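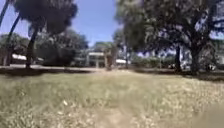 Mostico published revised operating rules on 3 June 2024 for mobile robots working on open ground shared with the public. The text replaces the guidance issued in January and covers parks, campuses and other planted sites.

Operators must now survey each route on foot before a run and record worn tracks, paved crossings and tree cover. Speed is limited to 3 miles per hour within 10 feet of a path. Where a route passes from direct sun into tree shade, obstacle detection has to be checked in both conditions - a single test in open light is no longer accepted.

Run logs, including onboard images, are to be kept for up to 6 months. Blurred images stay in the log and may not be deleted before review.

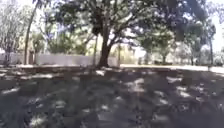 Related items
- Skudov updates stop-button placement guide
- Radebe opens comment period on battery storage rules
- Musska lists 7 changes to its site survey form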